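Rutetti: a word list of kitchen and garden talk

README, please read before you download (it's short, I promise) 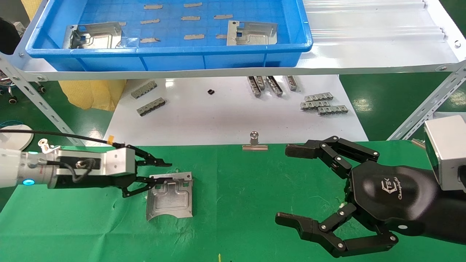

Korska, November

Hello! Rutetti is a list of 2,927 words and phrases that people in and near Korska use when they cook, preserve, dig, prune or grumble about the weather. I started it as a notebook, it became a spreadsheet, and now it's a plain text file that you can open in anything.

What's in the file

One entry per line, with tabs between the columns. The columns are: headword, rough meaning in English, part of speech, where I heard or read it, and notes. 2,680 entries have a meaning I'm happy with. The rest have a question mark in the second column, and if you know any of them, please write to me!

The notes column is a mess. Sometimes it's a proper usage note, sometimes it's just "compare the word for plum stone" (I know what I meant, sorry). I've left them all in.

Where the words came from

Mostly talking, mostly at the market. A good chunk, 930 entries, came out of the Visser cookery booklets, which I bought as a tied-up bundle and have been reading with a magnifying glass ever since. The spelling in those is all over the place, so I kept the printed form as the headword and put the modern one in the notes.

Changes in this version

Merged the Cutov list, finally. Cutov is only over the hill but they have their own words for nearly everything to do with beans, and 81 of them were new to me. They're marked C in the fourth column.
Fixed the accents that went funny when I saved the file on my old laptop.
Took out the duplicate jam section.

Known problems

Verbs are thin. I'm much better at noticing nouns. Mushroom names are risky as well, as two households will use one word for two different mushrooms, so please don't go picking anything on my say-so.

Sorting is by plain alphabet and ignores accents, which will annoy some of you.

Using it

Do what you like with it: print it, teach from it, make a crossword. A mention of Rutetti would be lovely. If you're sending corrections, one per line is easiest for me, and tell me which village you heard it in.

Next up is the bread section, which is still on the backs of envelopes.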